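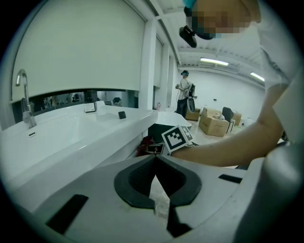
What happens to my coins if I lose the wallet?

Your coins stay on the blockchain where they always were, and you can get back to them by typing your 25 recovery words into a replacement Stetuvard. The wallet itself only holds the keys, so losing it is a nuisance and an expense, and the thing to look after is the sheet of words.

Stetuvard Hardware Wallet
by Cesum

Welcome, and thank you for stopping by. If you have been keeping your crypto on an exchange or in an app on your phone and have started to feel a little uneasy about it, you are very much the person we had in mind when we made the Stetuvard. It is a small offline device that keeps your private keys away from your computer and signs your transactions for you. We have tried hard to make it something you could hand to a parent or a brother-in-law without having to sit beside them for the whole afternoon (though we do recommend the company, setup goes nicely with coffee).

There are two buttons and a screen. One button moves, the other one confirms, and holding both down together takes you back to where you were. Every address is shown in full on the screen before you approve anything, so please do read it through, even when you are in a hurry and even when it looks just like the last one. Copy-and-paste malware is still a very common way for people to send money to the wrong place, and the screen on the device is the one you should trust.

Setting up

Plug the wallet in with the cable from the box, open the Cesum desktop app and choose New Wallet. The device will ask you to pick a PIN, and then it will show you your recovery words one at a time. Write them down in pencil on the sheet provided. Don't photograph them, don't email them to yourself, and please don't save them in a notes app! When you reach the end, the wallet will ask for a few of the words again in random order, which is a bit tedious, we know, but it catches a surprising number of spelling slips.

Once that's done, send yourself a small amount first. Wait for it to arrive, wipe the device, restore it from your sheet, and check that the balance comes back. Maribel Sánchez wrote this part of our guide and she feels strongly about it. It takes some of the shine off a new gadget to erase it on the first evening, but after you've been through a restore once you will sleep a good deal better.

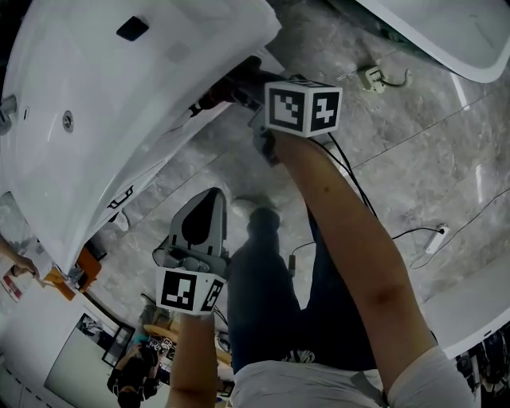
Large white bathtubs on a gray marble-patterned floor

Shared wallets

Families, clubs and small businesses often ask us whether several people can look after the same funds. They can, and the feature is called Prernside. You choose three people, each with a Stetuvard of their own, and any two of them have to approve before money moves. If one person is away or has misplaced their device, the others can carry on without them. Each person has their own PIN and their own recovery sheet, and those sheets should live in different houses.

You can change who belongs to a shared wallet later on, but it does mean creating a new one and moving the funds across, with the ordinary network fee for the transfer. We mention it here so that you can give the matter some thought before you begin. Afshin Ahmadpour has put together a worksheet for planning a shared wallet, and we're happy to send it along if you write to us.

What it supports

Bitcoin and Ethereum work straight out of the box, along with the common tokens built on Ethereum. Support for other networks comes through small add-ons that you install from the desktop app, and you can remove one to free up space without losing access to anything. The app lists what is available at the moment. If you hold something unusual, do check the list before you order, or just ask. Yeison Cuadros answers most of the compatibility mail and he would much prefer a question now to a return later.

The wallet can sign votes and other messages too, for those of you who take part in governance on a project you hold tokens in. It will show you the text of the message in plain words wherever the project makes that possible. Where it can't, you'll see a warning, and we would gently suggest stopping there until you know what you are signing.

In the box

Stetuvard wallet
USB-C cable
Recovery sheets and a pencil
Felt pouch
Printed quick start guide

The metal recovery plate, Valderrama, is sold separately. It takes the same words as the paper sheet, stamped in with a hand punch.

Shipping, returns and warranty

Orders placed on or after Monday, April 1, 2024 come with the new firmware already installed. Earlier devices can be brought up to date through the desktop app, and you should have your recovery sheet within reach before you start the update.

The warranty runs for two years from delivery and covers the buttons, the screen and the connector. We can't recover lost words under any circumstances, and we will never ask you for them, by phone or by mail or in a chat window. Anyone who does is trying to rob you, however friendly they sound.

Returns go to Consuelo Cáceres at the service desk. Please wipe the device before you pack it up, and put your order number inside the parcel.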